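Dovska hand gripper, second month

The Dovska kit costs 500 euros with two sets of pads and no case. I have had mine since the start of the summer and used it most evenings, chiefly to record grasps on household things. Fathima Mollah asked whether the pads were worth having over the plain jaws, so these notes are mostly on that.

Assembly took one sitting. The linkage screws arrive too tight, and the jaws bind near full closure until each is backed off slightly. The manual gives a torque figure for the base plate and none for the pivots. After 4,000 cycles I found 2 of them loose and put thread lock on the lot.

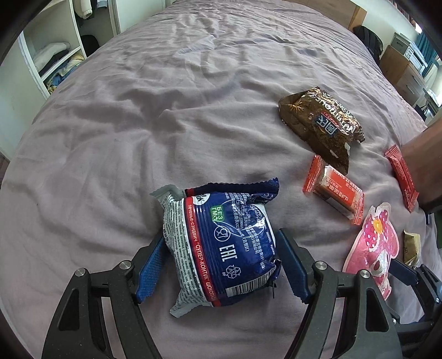 Pad grip is where the kit earns most of its price. Smooth film is hard for bare jaws, which slide along it or fold it away from the object. The blue ridged pads pinch a crumpled wrapper well enough, and the Супер-Контик one on the bed is typical of what I give them, all creases and serrated ends. Small wrapped sweets are harder, as the jaws tend to push them along a soft surface before closing. I lower my wrist by around 10 degrees for those.

Spare pads come from Erkton and are listed separately. Kasun Sivakumar has the older Dernum tool with softer pads, and I prefer his for paper. I'll run both on the same set of objects in October.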